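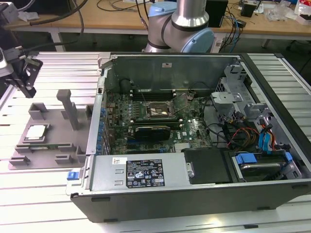
Visit report: Ponach test hall, CPU handling cell
09/11/2019

The cell was the second stop of the visit and took up most of the morning. Radosław Urbańczyk, who maintains it, had scheduled the regular fixture and gripper check for the same time, so we saw the setup work as well as the task.

The task is the transfer of a processor between a desktop motherboard and a printed tray. The board stays in its tower case, laid on its side with the panel off. Working inside the case costs reach. The power supply and drive cage stand higher than the board, and the wrist has to come in tilted to clear them. Cables on the drive side are dressed by hand before each run, and Urbańczyk considers this the least repeatable part of the setup.

The table is aluminum extrusion, and everything on it is located from the slots. The case is squared against a stop and its position taught again after any move. The arm controller runs a sequencer called Grultum, written in house, which stores taught points separately for the case and for the tray. If only the tray is changed, only its own points are redone. Re-teaching one set takes 3 operators' signatures on the log sheet, a rule left over from an older line.

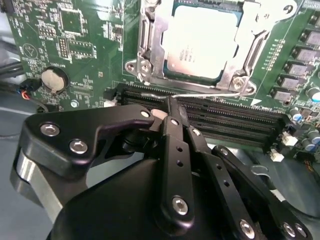

Clearance around the socket is set by the retention lever and the memory slots next to it. The approach is taught with the lever both up and down, and the fingers are jogged in at low speed while the operator watches the wrist view. Teodor Kaczorowski, who does most of the teaching, checks the finger screws before he trusts any point near the board. A finger plate that has shifted slightly will still close on a gauge block and will still miss a lever.

The linkage pivots are cleaned with a dry brush and checked for side play. Play at the fingertip is measured with the gripper closed, and the limit is 80 microns. The last recorded value was 63. Above the limit, the pivot screws are replaced as a set. Spares come from Botia, with a lead time of about 3 weeks.

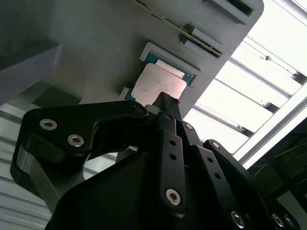
Page 2

The tray is a printed part, revision name Żak. Its processor pocket has a raised rim, and wear on that rim is the main reason trays are retired. The pocket is checked with a scrap processor, which should drop in under its own weight and lift out without dragging. Trays that fail are reprinted; filing the rim was tried in October and abandoned.

Finger contact at the pocket is taught separately from contact at the socket. The fingertip works close to the edge of the heat spreader, and a point taught too low loads the rim. Kaczorowski approaches from above the tray, stops short, and brings the tip down in small steps.

Lighting is a known weakness. The wrist view toward the bright side of the hall washes out, and fine positioning there is judged from the near edge of the part. A blind has been requested.

Open points from the visit: cable dressing on the drive side, the blind, and a written limit for pocket wear. Urbańczyk will send the current check sheet.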